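Two Arms, One Table: Comparing Fingers Before the Metal Is Cut

The manipulation laboratory at the Wibisono Institute set out this spring to settle a question that many automation groups face: which gripper should be chosen for sorting mixed electronic parts, and how much of that choice can be made in simulation. The program, named Juneo, began with 8 candidate finger designs and a single simulated workstation.

Ohemaa Agbeko, who directs the program, said the institute had bought grippers on the strength of catalog figures in the past and had found the results uneven. Under the present plan, no design is ordered until it has completed the full set of simulated trials.

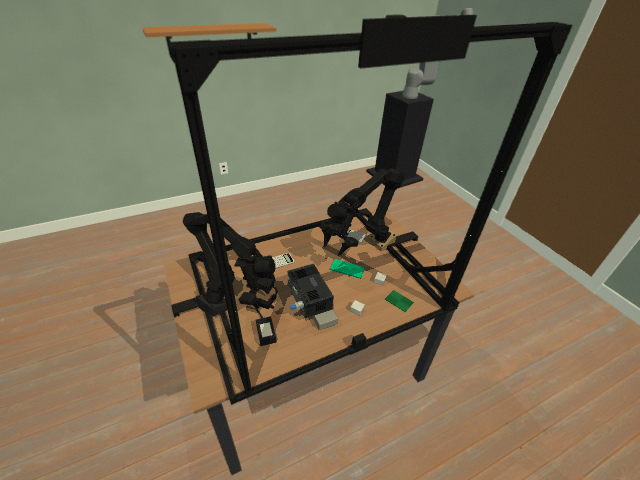 Each finger design is tested on the same group of parts. Flat boards are the most demanding, as they offer very little edge to hold. Small cubes are easier to grasp but readily pushed aside by a wide finger on approach. Larger enclosures test the reach of the arm and the clearance around the wrist more than the grip itself.

The laboratory completed 2730 simulated grasps between the start of the program and the end of May. Operators guided 58 of these by hand through the Cino controller, and the remainder were run from recorded motions with small changes in the position of the parts. Abbas Kiani, the engineer responsible for the controller, reviews the hand-guided trials individually and keeps written notes on each.

"A score will tell you that a grasp failed," Mr. Kiani said. "It will not tell you that the operator could not see the far corner of the board."
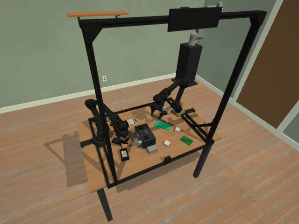 The simulated workstation, with two arms facing a shared table beneath a black overhead frame.

That remark led to a second line of work, on cameras. The laboratory had relied on a fixed view of the whole table, which served well for planning the path of both arms but gave operators little help in the last stage of an approach. A wide-angle view from the wrist was added for comparison. Operators reported more confidence in lining up the fingers with the boards, although several found the strong curve at the edges tiring over a long session - a concern the group intends to study further.

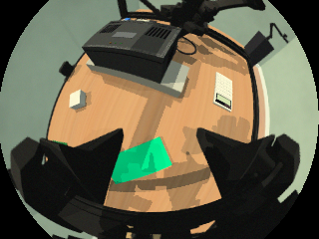 The wide-angle view past the gripper fingers, with a green card lying between them.

The pointed fingers have performed best on flat parts to date. A broader set supplied by Zamia remains ahead on the enclosures, and Ms. Agbeko does not expect one design to lead in every category. The institute is considering a different set of fingers for each arm, an arrangement that would require changes to the way tasks are divided between them.

Physical trials of two designs will follow, using 17 parts drawn from the simulated set. The results will be compared with the simulated scores part by part, and the full record will be made available to member laboratories on request.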